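How to Calibrate a Desktop Monitor Without a Colorimeter

Last updated July 12, 2026

A new monitor is rarely set up for the room it ends up in. Factory brightness is usually far too high for indoor work, sharpness is often raised above neutral, and the contrast may clip the lightest greys. The steps in this guide correct those faults by eye, using the monitor's own menu and the calibration tool supplied with Windows. No hardware sensor is needed.

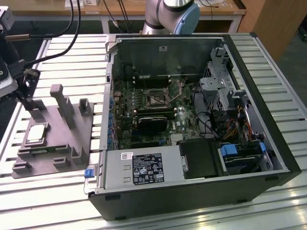
Before you start

Switch the monitor on and leave it for 20 minutes. Backlights drift in brightness and colour while they warm up, and settings made on a cold panel will be wrong later in the day.

Set the room lighting as you normally have it. Close the blinds if direct sunlight reaches the screen. Wipe the panel with a dry microfibre cloth.

Turn off anything that changes the picture automatically:

Night light, in Windows display settings
Adaptive or dynamic contrast, in the monitor menu
Ambient light sensor, if fitted
Any "eye care", "vivid" or "game" preset
HDR, both in Windows and in the monitor menu

Finally, check that the desktop is running at the panel's native resolution. A scaled picture makes the sharpness test in step 4 useless.

Step 1: Reset the monitor

Open the on-screen menu and choose the factory reset. On most models this is under Setup, System or Other. Then select the preset called Standard, Custom or User. Avoid the sRGB preset for now, as many monitors lock the brightness control while it is active.

Step 2: Set the brightness

Display a black step pattern. This is a row of very dark squares on a black background, and several free test pages offer one. View it full screen.

Lower the brightness until the darkest square disappears, then raise it one notch at a time until the square can only just be made out. If the screen is still uncomfortable on a white page, lower the brightness further and accept the loss of the darkest step.

A practical check is to hold a sheet of white paper beside the screen with a blank document open. The two should look similar in brightness. If the screen looks like a lamp next to the paper, it is too bright.

On the Prernach panel used while writing this guide, the brightness setting came down to 29 from a default of 80.

Step 3: Set the contrast

Display a white step pattern. Raise the contrast until the lightest grey squares merge with the white background, then back off until every square is distinct again. Many monitors are correct at the default value, so do not be surprised if no change is needed.

Return to the black pattern afterwards. The two controls affect each other slightly on some panels, and a second pass may be necessary.

Step 4: Set the sharpness

Open a page of small black text on white. Look for pale halos round the letters. Lower the sharpness until the halos go, and stop before the edges turn soft. The neutral point may be zero, the middle of the scale or something else entirely, depending on the maker.

Step 5: Run the Windows calibration tool

Press the Windows key, type "calibrate display color" (the American spelling is required) and open the result. Move the window to the monitor being adjusted and work through the screens.

At the gamma screen, move the slider until the small dots in the centre of each circle are as faint as possible. Skip the brightness and contrast screens, which have already been dealt with. At the colour balance screen, adjust the red, green and blue sliders only if the grey bars show an obvious tint.

Use the Previous and Current buttons on the last screen to compare, then click Finish. The ClearType tuner may open next and can be run or closed.

Step 6: Save and record

Write down the menu values. A firmware update or an accidental reset will wipe them, and some monitors store separate values for each input.

Common problems

The colours go back to the old ones after a restart: another program is loading its own profile. Check the graphics driver's control panel first.

Two monitors do not match: set the weaker one first, then bring the better one down to it. Rocío Ochoa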